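Court Interpreters (Part-Time and On-Call)
Drarnness Language Services
Applications reviewed as they arrive until the end of September

Drarnness supplies interpreters to trial courts, family courts and hearing offices. We are adding people to our on-call list for the coming year and filling two part-time posts with set hours. Both kinds of work are covered by this notice. Please say in your application which one you want, or that you would take either.

Languages we need most

Arabic (Egyptian, Levantine or Iraqi), Portuguese, Haitian Creole, Tigrinya, Vietnamese, Dari. We also keep a list for languages that come up less often, so apply even if yours is missing here. For Arabic and Portuguese, tell us which varieties you speak and which ones you can follow but would not interpret in. A judge will ask you that on the record.

What the work is

Most assignments are first appearances, arraignments, bail hearings, protective order hearings and traffic matters. A smaller share are trials, which are staffed by two interpreters taking turns. You will interpret what is said to and by the defendant or witness, sight translate short documents such as charge sheets and release conditions, and sometimes sit in on attorney interviews in the holding area.

You do not give legal advice, explain procedure in your own words or fill out forms for anyone. Relatives of a party often want to help or to add something. Those conversations go through the attorney or the clerk.

Hours and pay

Part-time posts are 13 hours a week over two mornings, starting at 8:15 a.m. The calendar is usually called at 8:45. On-call interpreters pick up assignments through Utix, our scheduling system, and can turn down any of them before 6 p.m. the day before. After that we expect you to be there.

The rate is $56 an hour for certified interpreters, with a two-hour minimum per assignment. If a case is continued or a plea is entered while you are in the hallway, you still get the minimum. The rate for people who have passed the written exam but not the oral one is set after the interview. Travel is paid at a flat amount for courthouses outside the county. Parking is reimbursed with a receipt.

Weekend bail hearings are held by video. If you can work Sunday mornings, mention it, as that list is short.

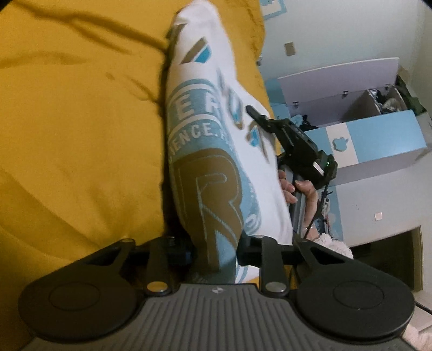 Requirements

- Full command of English and at least one other language, spoken and read
- State court interpreter certification, or a pass on the written exam and a date for the oral
- Age 21 or over
- Authorization to work in the United States
- A background check, which we pay for
- A way to reach courthouses that are not on a bus line, if you want assignments there

Some experience in consecutive interpreting is expected. Simultaneous is needed for trials only. Medical or school interpreting counts toward experience, but you should know that court work is stricter about leaving nothing out - including swearing, false starts and answers that make no sense.

You must disclose any connection to a party, witness or attorney before the hearing begins. This includes people you know slightly. In smaller language communities it comes up a lot, and you will not lose pay for stepping aside if you told us as soon as you knew.

Training

New interpreters attend two paid evening sessions before their first assignment. Joana Falcão teaches the one on courtroom protocol and note-taking. Chantal Hawthorne teaches the one on criminal vocabulary, and hands out the Bajpai glossary, which has 1000 entries and is worth reading before you come. We have it in nine languages so far. After that you shadow a working interpreter for three half days, also paid, in at least two different courtrooms.

Last year our interpreters covered 697 hearings. Trials were a small part of that, so do not apply expecting mostly trial work.

How to apply

Send a resume, a copy of your certification or exam result, and the names of two people who have heard you interpret. A cover letter is optional and should be under a page. Send everything in one PDF to Marlene Ross in the hiring office, using the form on our Careers page. Paper applications can be left at the front desk on the second floor of the Weladia Building between 9 a.m. and 4 p.m.

Those we call in will have a 40-minute interview with Francine MacDonald and Jaxon Beaudoin. It includes a short role play of a bail hearing and a sight translation of one page. You may bring a notepad. Dictionaries and phones stay outside the room. For languages none of our staff speak, an outside rater joins by phone, so scheduling may take an extra week or two.

We answer every application, usually within three weeks. If you applied last year and were placed on hold, you need to send a new form but can reuse your references.

Questions about certification should go to the state program office. Questions about hours, pay or the courthouses we serve can go to Marlene Ross.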